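About Wastilau

Wastilau is a small test shop for robot hands. We try out grippers, arms, wrist cameras and controllers on ordinary jobs, and we write down how they do, so that the people who have to pick one can read something better than a spec sheet. That's the whole business, and we love it!

How we started

Benedetta Benedetti and Gaetano Ruggiero used to share a bench at a packaging company, where they kept getting asked the same thing: which gripper should we buy? The catalogs all promised about the same force and the same speed, and none of them said a word about mugs, bags or bottle caps. So they rented a room, bought 2 used arms and started finding out for themselves. Viola Fontana joined that first August to handle the cameras, and she hasn't run out of opinions on lenses yet.

What we do all day

Mostly we make a robot do something you did this morning without thinking. Open a drawer, fold a towel, put a mug under a coffee maker and press the right button. Kitchen jobs are our favorites - the parts are smooth, rounded and never quite where you left them. A plain white mug is a wonderful test piece (and a mean one), as the inside, the rim and the handle can all come out nearly the same shade to a camera that's too close.

We look at every job from the wrist and from farther back, and we compare the two views before we say anything about a camera.

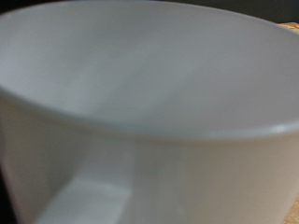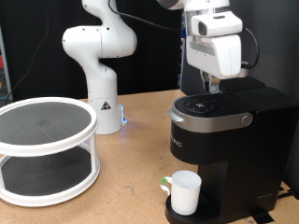
How we compare

Every gripper gets the same task, the same starting spots and 20 tries. If it does well we move it up to 100, and that's where things get interesting, with pads wearing down and cables starting to tug. We change one thing at a time. New fingers, same controller. New controller, same fingers. It's slow, and Ubaldo Gentile, who runs our schedule, would like everyone to know that it's slow on purpose.

We publish the misses too. A gripper that drops a mug by the handle but holds it fine by the rim is still a good gripper for somebody, and you can only tell if both numbers are on the page.

Our tools

Tustix is our own logging program. It lines up the camera video, the joint positions and the grip force on one timeline, so you can stop at the moment a grasp went wrong and look at everything together. Yuxi Du wrote the first version over a long winter and still answers the bug reports. Briketti is our set of weighted blocks for checking grip force before a run. They're not exciting to look at, but we'd be lost without them.

Come and see

Bring your own gripper, or bring the object that's been giving you trouble. We like the second kind of visit best. The shop opens at 9 a.m. and the coffee's on by then.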